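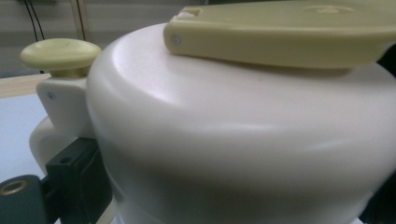

Ticket 3000-34, opened February 6, 2026
Product: Dikby countdown timer plugin
Status: waiting on support

Hi again! So the recipe pages on my Lonley theme still throw a 500 error whenever I save a post with more than one timer in it (one timer is fine, two and it falls over). I cleared the cache, turned off the Menon gallery add-on, and bumped the memory limit like you asked. No change.

The weird part is that old posts from September save just fine, even the ones with three timers! Only drafts made after the last update act up. My host waited 20 minutes with me on chat and says the log blames the shortcode parser.

Draft I'm testing with is my kitchen storage one:

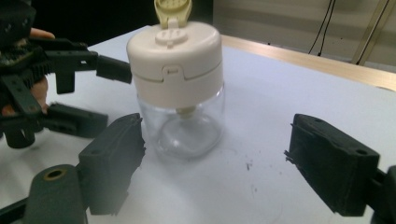

Clear jar with the white lid, flip cap up

Can I just roll back to the older version, or will that wipe my saved timers?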